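Keeping the Folding Cell Folding

The technician who looks after the two-arm cell at Ekdale would like it known that she did not pick the wallpaper. She did pick nearly everything else: the rail, the mounts, the order in which the bolts get checked, and the sign on the door asking visitors not to lean.

We met at seven in the morning, before the day's run, when she does her rounds with a hex key and a cup of coffee that is not allowed past the door. The cell's job is to fold T-shirts. Her job, as she puts it, is "to make sure the folding is the hard part."

Both arms bolt to plates on a rail along the front of the table, and that rail is where she starts. "People look at the grippers," she said. "I look at the bolts. A gripper that's wrong looks wrong. A plate that's crept a hair looks perfect and ruins your Tuesday."

She checks the plates every 200 folds and pulls both arms for a proper service every 1,000. The numbers came from Kartha, the shop that built the frame, and she has argued with them on both. She lost on the first one.

After the bolts come the cables, which she regards the way some people regard teenagers. Each needs enough slack to let the arm reach and too little to go wandering. She moves each arm through its full reach by hand with the power off and watches for any place the line tightens. If it does, she frees the tie, adds a little length and goes again. On a bad morning this takes longer than the coffee.

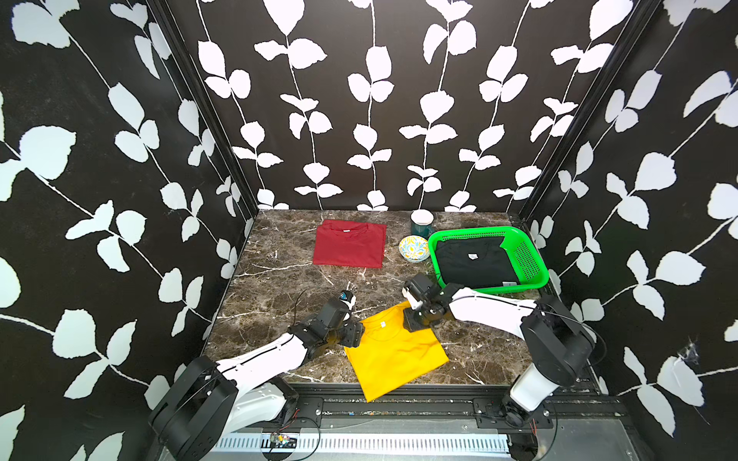
Trarkberg, where they run a twin of the cell, says she has it backward and that the cables should come first, because a tight line can tug an arm enough to fool you about the plates. She has heard this. She gave it a week in July and went back to bolts.

"They may be right," she said. "Don't print that."

The cameras at the wrists get a wipe and a calibration check. She used to do the check with the grippers open, until a finger worked a little loose and spent a whole day folding sleeves on the bias. Now she closes them first, looks for a gap, opens them, and only then runs Trimance, the in-house program that compares where an arm thinks it is with where it is. It allows a difference of 2 millimeters. She allows less, and keeps her own figure on a strip of tape stuck to the monitor.

I asked what fails most. Fingertips, she said, without looking up. Pressing down on cloth all day doesn't sound like hard labor, but the tips lose their grip by degrees, and a shirt that slides a little is worse than one that slides a lot. She swaps them at 400 folds, both sides together. Changing just one side leaves you with an arm that holds and an arm that suggests.

Then there is the matter of pressure. Too light and the stack creeps when the next fold comes over. Too heavy and the arm pushes itself up off its own shoulder, and the plates, she noted with some satisfaction, start to move.
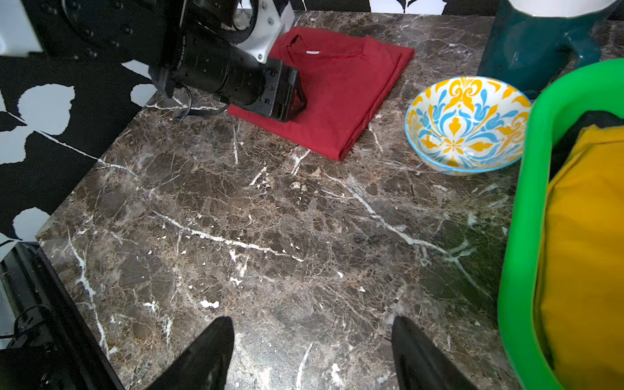 Gripper down on the red shirt, with the other arm's fingers in the foreground.

Her spares live in a drawer labeled "misc," which has kept them safe from borrowing for as long as she has been there. It holds fingertips, ties, one wrist cable and a bag of bolts from the first version of the frame, which fit nothing. She won't throw those out.

The last item on the round is the stop button. She presses it, waits, resets it and writes the time on a sheet. On Monday she presses it twice. I asked why Monday.

"Weekends," she said, and went to get her coffee.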